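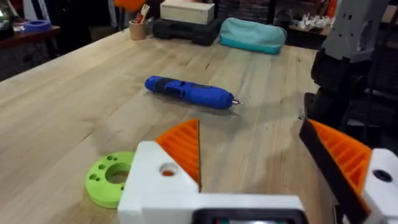 Pale butcher block with a few knots and faint scuffs.

How to oil a wooden bench top without buying the whole aisle

Every spring the stores in Corkberg put out a wall of wood care products, and every label claims to do something the next one can't. I've tried 14 of them. Most were mineral oil with a nicer cap.

What you need: plain food-grade mineral oil, 220-grit sandpaper, two cotton rags.

1. Clear the top and scrape off any glue with a plastic card. Wipe with a damp rag and leave it overnight.

2. Sand lightly along the grain. You are knocking down fuzz — don't chase every dent.

3. Pour on a little oil and spread it thin. If it puddles, you used too much.

4. Wait 38 minutes. The bottle I had said five, which I don't believe for old, thirsty wood.

5. Rub off whatever is left, then do a second coat the next day.

Do you need the wax on top? I doubt it. I waxed half of my bench in July and left the other half alone, and by winter I couldn't tell which was which. Skip the "lifetime" sealers too — ask the seller whose lifetime.

Spread used rags flat outdoors to dry if you switch to linseed or tung oil. Those can heat up and catch fire in a pile, and that warning I do take seriously.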